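Stemville Public Library District
Changes to Borrowing and Room Use Take Effect This Winter

The Board of the Stemville Public Library District has approved a revised borrowing policy for all three branches. The policy was adopted at the regular meeting in December and replaces the version that has been in use since the Vaher Street branch opened. Cardholders do not need to renew or replace their cards.

The standard loan period for books and audiobooks is now four weeks. Films and magazines remain at one week. Items will renew automatically up to two times unless another cardholder has placed a hold. Notices of renewal will be sent by email or text message, according to the preference listed on the account. Cardholders who receive notices by regular mail will continue to do so.

Overdue charges on children's and teen materials have been removed. Charges on adult materials have been kept, but no account will be blocked until the balance reaches ten dollars. Existing balances on children's materials were cleared on the first business day of the year, a change that affected 700 accounts across the district.

Holds will be kept at the service desk for 72 hours after notice is sent, excluding Sundays and holidays. Requests to extend this time may be made by telephone with any branch.

"Families told us that they stayed away when something was late, and we wanted them to come back in," said Eglė Pētersons, Director of Public Services. "The longer loan period was the most frequent request in last year's comment cards, and the Board was pleased to grant it."

Rules for the shared rooms have also been revised. The Gellanetti Room at the main branch may be reserved up to 60 days ahead by any group based in the district, and seats 49. Study rooms are limited to two hours per day when others are waiting. Tables in the activity room may be covered and marked with tape, provided that all coverings are removed at the end of the booking. 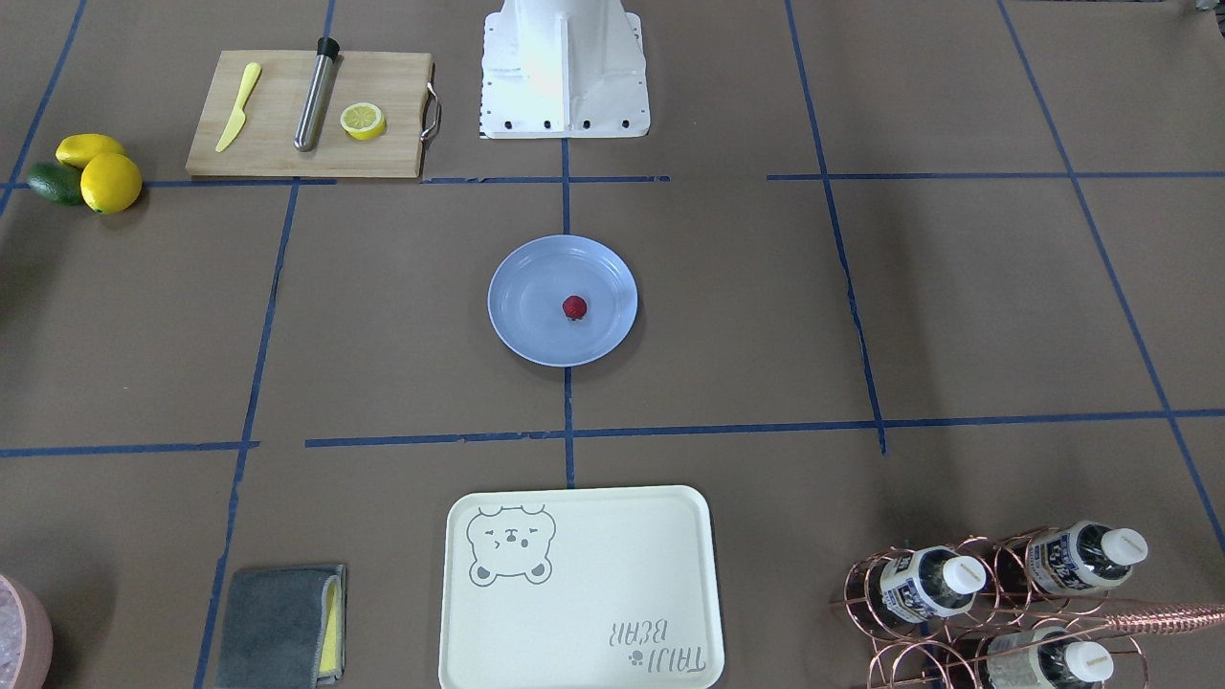 Brown paper and blue tape on a work surface, with a bamboo cutting board at upper left.

Food may be served in the Gellanetti Room and in the activity room. It is not permitted in the study rooms or in the local history collection - covered drinks excepted in the former. Groups that serve food are asked to say so on the booking form.

The local history collection will be closed on Monday mornings until the end of March while shelving is replaced. Staff will retrieve items during that time on request, with one day's notice. The work includes 400 feet of new shelving and was provided for in the current year's budget. Newspapers on microfilm are not affected and may be used during all open hours.

Copies of the full policy are available at each service desk and on the district website. Large-print copies may be requested. Questions about accounts should be directed to the branch where the card was issued. Questions about room bookings should be directed to Darius Adomaitis, Facilities Coordinator, at the main branch.

Posted January 18, 2026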